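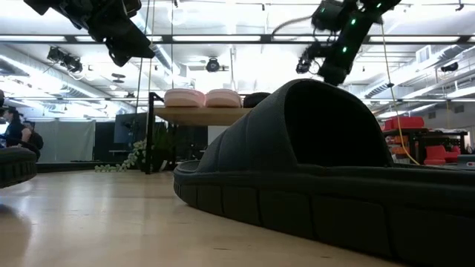 Slides on the table and two arms overhead at the Solta demo floor in Sterley.

My hallway has a shoe problem. Four people live in my house and every one of us kicks off our slides wherever we happen to be standing, so I spend a silly amount of my life bending down, hunting for the other one and lining them up by the door. When Solta invited me to come see how its robots handle footwear, I was in the car before I'd finished my coffee!

First thing I learned: a shoe is a rotten object to hand to a robot. A box has corners. A slide has a big hollow under the strap, a fat sole and a rounded top, and from a low angle it hardly looks like something you'd wear. You and I just hook a finger under the strap and go. The software (it's called Azimi, and the team talks about it like a moody cat) has to work out where the strap is, which way the toe points and whether the other shoe nearby is its mate.

The job I watched was simple enough. Find two slides, pick them up, set them down side by side with the toes facing the same way. My seven-year-old can do it in 2 seconds if there's a cookie involved. The best run I saw took 43 seconds, and I caught myself leaning in like it was a penalty kick. Another run ended with one slide upside down, and Azimi seemed perfectly happy with that.

The team had logged 231 tries in July with the same kind of shoe, and black on black is still the tough one, they told me, because the opening and the strap blur together. Pale slippers go better. Flip-flops they don't even want to discuss.

Skultura, the other outfit I visited for this story, has skipped shoes completely and gone for folding towels. I get it. A towel doesn't have a left and a right.

Would I put a pair of these arms in my hallway? Not at 43 seconds a pair, and I have no idea where I'd bolt them. But I did ask what it would take to get on the list for a home trial, and there are 32 households ahead of me.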